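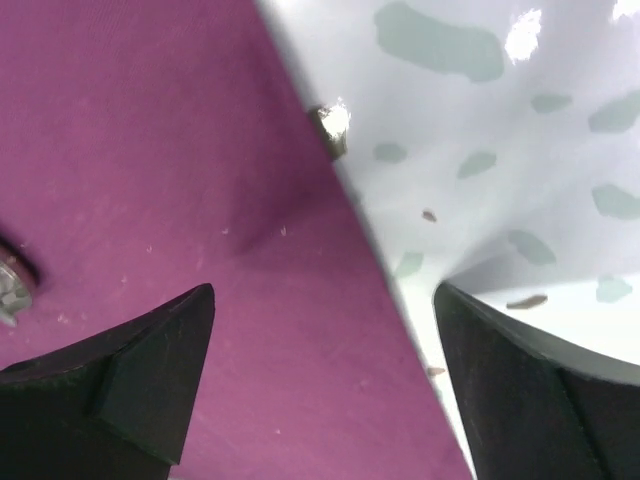
wrist cam, spotty sheet on the magenta cloth, right finger just touching

Wrist cam view for cloth demos - keep or bin?

piller_bench
Doing teleop demos for a fold policy, two fingers, wrist cam only for now. 110 episodes in and I'm second guessing the whole lot. Still at the top is typical of what the policy gets at first contact. Sheet puckers near the right fingertip and thats basically the only contact cue there is. Glare up the top end is blown out white. Do I keep going or fix the setup and start over?

Stomura
Keep going. Glare is real life. If you train on perfect light it'll fall over the first time someone opens a blind.

kultirthorpe_k
Disagree. Bit of glare fine, but it's sitting right near the big green spot, and the spots are your best texture on a shiny material. Diffuse the overhead. Baking paper and tape, five minutes.

piller_bench
Had baking paper up in March, fell on the arm mid episode. Could try again with clips I guess

Haslam
Whats with the crumbs? Brown bits on the white, and something shiny and tan right on the edge where the sheet meets the cloth. If that stays put for a whole session your policy will learn "go to crumb". Not kidding, we had a lint ball do this to us. 23 good rollouts, wiped the table, next 2 both missed.

Stomura
lol. one crumb is not going to outvote a magenta/white edge, that's the strongest line in the whole view

Haslam
It's ON the line. That's my point. Line tells you which way, crumb tells you how far along. Edge on its own is ambiguous.

Lorraine Lightfoot
Haslam's right about that one. Wipe down between episodes or move the bits about on purpose, either works. Leaving them in one place doesn't. Also check your start poses. If the sheet edge always runs on the same diagonal you've got one demo 110 times.

piller_bench
Ok went back through. 37 of them have the edge on pretty much this same slant. Ouch. The rest are a decent mix

kultirthorpe_k
So thin those out, don't bin the lot. Keep maybe a third.

Stomura
Or keep all and downweight. Throwing away demos hurts my soul

Lorraine Lightfoot
Downweighting is fine if you label them properly. Most people don't. What are you logging besides the camera?

piller_bench
Joint positions, gripper width, nothing else. No force. Was hoping the creases would do that job

Lorraine Lightfoot
They might on this sheet, the folds fan out nicely from the finger. On a matte cotton I'd expect you'd lose them. Log motor current while you're at it, costs nothing and you'll want it later.

Haslam
+1 current. And hoover the bench

piller_bench
Fine, fine. Wiping down, rotating the sheet every episode, adding current. Baking paper is back up, with bulldog clips this time. Will post the next batch when its done, prob after dinner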